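Vandana Bhatt
June 2018

I've been asked a few times what it cost us to redo the kitchen counters and whether I'd pick the same thing again. Short thread, since I've now typed this out in too many replies.

1/ The old counters were tile with white grout. They came with the house in Brevholm. I scrubbed that grout every other weekend for years and it never looked clean for more than two days.

2/ Budget was 4,000 for everything: material, cutting, sink cutout, tear-out, haul-away. I wrote that number down before I called anyone and I gave it to every shop up front. Two of them never called back. Fine.

3/ Got a written quote from Clindbridge in February. It was good for 30 days. Ask about that. Another shop raised its price by 20 percent between the visit and the paperwork and said the visit was only an estimate.

4/ On stone: real marble is soft and it etches. Lemon, vinegar, tomato, wine. Sealing helps with stains but it does nothing for etching. If dull spots are going to bother you, don't buy it for a kitchen. Put it in a bathroom.

5/ Patterns. The small sample chips are close to useless. A chip can be all vein or no vein. Look at the biggest piece they'll show you, and look at it from standing height – that's how you'll see it every day.
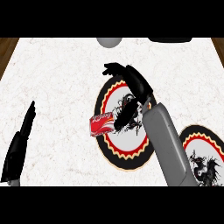
White with thin brownish-gray veining, next to a brown wood floor.

6/ I went back and forth on white for weeks. Birsen Karakaya has had white counters for six years and she told me crumbs show, coffee rings show, and she wipes more often but finds less old gunk. That settled it for me.

7/ We ended up with a quartz called Vernia in the matte finish. Polished looked nicer in the showroom. Under our kitchen window it was all glare. Bring a sample home and leave it out for a full day before you decide.

8/ Things that were extra: the faucet hole, the plumber to reconnect the sink, and the backsplash patch where the old tile had pulled off the drywall. The plumber was the biggest of those. Most counter installers won't touch the water lines.

9/ Measure your sink before they come to template. Ours was an odd size and they needed the actual sink on site, so that was a second visit.

10/ Install took one morning. No water on the seam for a day, and they said 30 days before putting anything very heavy near it. I kept the stand mixer in the pantry.

11/ Would I do it again – yes, same material, but I'd ask for a bigger overhang at the end where we eat. It's a little short for knees.

12/ For whoever asked about cleaner: dish soap and water. Dry it with a towel or you get streaks.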